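The Big Office PC Clear-Out: A Gallery

We had a clear-out at Unside this winter and ended up with a whole stack of retired office computers on the floor of the Rimedham workshop. Most people walk straight past machines like these, and I do understand why (they're black, they're boxy and they've spent their lives under somebody's desk). But take the side off one and I'm happy for an entire afternoon! There's so much tidy thinking packed into them. So this page is for the insides, with a few notes on what we've been doing to get them ready for their second go at life.

Click on any picture for the bigger version. Captions are mine, mistakes too.

The stack by the door
Everything as it came off the van, before any sorting. The tall ones are heavier than they look, so we carry them one at a time and keep the power leads in a separate crate.

Labels, labels, labels
Every case gets a strip of masking tape with a number on it, and the same number goes on anything that comes out of it. I used to trust my memory. Then we did the Bellamy school batch and I spent a whole Thursday matching drives to cases.

Dust, part one
A soft paintbrush and a bit of patience. I go round the fans first, then the grilles, and hold the blades still with a finger so they don't spin.

The screw tray
An old bun tin! Drive screws in one cup, case screws in the next, and the odd ones that fit nothing at all in the corner. I love this tin far more than is sensible.

Drives waiting their turn
Mostly 500 GB, with a couple of 2000 GB ones that caused real excitement. They all get wiped and checked before going anywhere near a new owner.

Five slots and a blue one
I do like a Dell board for this. Two black memory slots on one side of the processor socket, three on the other, all with white latches, and a blue expansion slot further down. Laid flat on its side with the panel off, the case turns into a little workbench of its own.
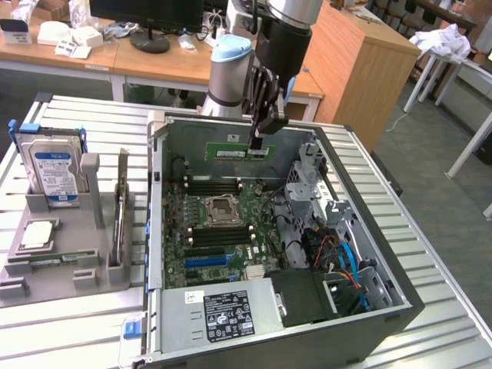

Memory is my favourite part of the whole job. You line up the notch, press evenly at both ends and the latches swing in with that lovely click. We've got nearly 200 sticks in the drawer now, sorted by type and speed, and I could cheerfully sit there pairing them up until teatime.

Blue means go
Anything you're meant to pull, push or slide on these tends to be blue: release tabs, latches, drive rails. What a kind thing to do for the next person with their hands in there.

Cable spaghetti
Red, yellow, blue and black, all off to different places. I take a quick snap before unplugging anything, and tie the spare ones back out of the airflow.

First switch-on
The one we called Skadau, after a word somebody had scrawled on the lid. Fans up, one beep, and a picture on the monitor. Cheers all round, and then biscuits.

Ready for the shelf
Side panels on, wiped down, new number on the front. There are 2 more pallets to come in December, and I'll add those pictures underneath when they're done.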